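Five laps in and already tired: Tatiana Kollár on swimming before work

November 12, 2020

I caught Tatiana Kollár on the phone at lunch, her lunch, which was a cold burrito eaten over the keyboard. She does payroll for Elside, up to her neck in year-end stuff, and she'd already been in the water that morning. Up at dark. Home by the time most of us are looking for socks.

"I'm not a morning person," she says. "People think I am. I complain the whole drive."

She started in August. Hadn't swum laps since high school. First day at the Hallska pool she got through five and hung on the wall coughing, next to a man doing flip turns. Went back two days later. Now she does 12 sets, mostly freestyle, some kickboard when her shoulder is cranky. 962 yards was her first real session that she wrote down, an odd number, she lost track and rounded nothing.

"I write what the watch says. If the watch is wrong then I'm wrong."

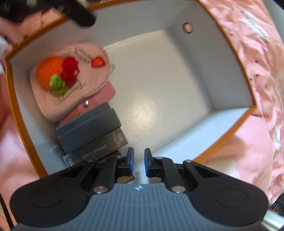
Breakfast took longer to sort out than the swimming. She tried going in with nothing and got shaky at her desk by nine. Tried oatmeal before – bad, very bad, do not do this. What works is half a banana in the car and the rest after. Eggs, toast, the good peanut butter. She added it up once and got 540 calories, then quit adding.

"I did the counting thing in my twenties. I was cranky and I dreamed about bagels. Not doing that agian."

Does she weigh herself? Sometimes. Doesn't much care. Sleep is what changed. She used to lie there till one with her phone, now she's gone by ten. Her sister thinks it's sad.

I ask about bad days. She laughs. There was a whole week in the fall with a head cold, no pool, frozen waffles for dinner. Then the Hallska cut its lanes back and you had to book a slot, and she missed hers twice.
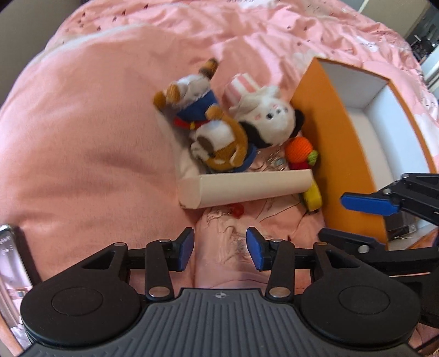
The hardest part is still getting out of bed, she says, and she has tried everything. Alarm across the room. Suit on under her pajamas, which she does not reccomend. Coffee maker on a timer. What gets her is how nice it is in there, and I get it, put me on a pink bedspread with a big pink pillow and a plush dog lying upside down and I'm not going anywhere either. Her fix now is a text to a coworker, Barasach, the night before. Just "6?" and he writes back "ugh." Then they both have to go.

He's faster. She's fine with that. Mostly.

Next up is a mile without stopping, no date picked. She's also been reading Mac an tSaoi's blog about open water and says no way, too cold, there are fish. Then she asks me what a wetsuit costs. I tell her I saw one for $372 and there's a long pause, chewing.

"Maybe next summer," she says, and she has a meeting, she has to go.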